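Gandasine opens its mending library to the whole neighbourhood this October

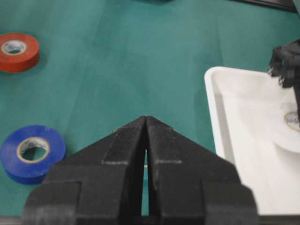

What is a mending library?
It's a place where you can borrow the tools to repair your clothes and linens, sit down with someone who knows how to use them, and take home what you need to finish the job in your own time.

Gandasine, the neighbourhood sewing and textile centre, is delighted to announce that its mending library will open to all residents in October, after two years of running for members only. Anyone with a local address will be able to sign up for a free borrower's card and take home darning looms, hand-quilting hoops, buttonhole cutters, pressing hams and, for those with a steady table and a bit of patience, one of the centre's portable sewing machines.

The collection now stands at 300 items, many of them handed over by families clearing out a grandmother's sewing room and wanting to see her good shears go somewhere they'd be used. Members borrowed from it 1466 times in the past year, with the darning looms going out more often than anything else on the shelves (wool socks and cold winters will do that).

"I came in to fix the lining of one coat and I've hardly been home since," said Virgilio Lacson, program coordinator at Gandasine. "People arrive a little embarrassed, holding a grocery bag with a torn favourite in it, and they leave wearing the thing. We've wanted to throw the doors open for ages, and I couldn't be happier that we finally can."

Opening month will bring a series of drop-in evenings, starting at 6:30 p.m., with tea and plenty of scrap fabric to practise on. Sobia Cheema, who teaches the centre's hand-stitching classes, will lead sessions on invisible hems, patching denim and rescuing moth-eaten sweaters.

"A darn doesn't have to disappear," said Cheema. "I love a bright colour on a grey elbow, and I'll happily argue the point with anyone over a cup of tea!"

Thread and notions for the drop-in evenings are being supplied by Pliso, the haberdashery next door.

Borrower's cards are available at the front desk. Tools may be kept for two weeks and renewed once, and sewing machines should be reserved ahead of time. Children are welcome with an adult.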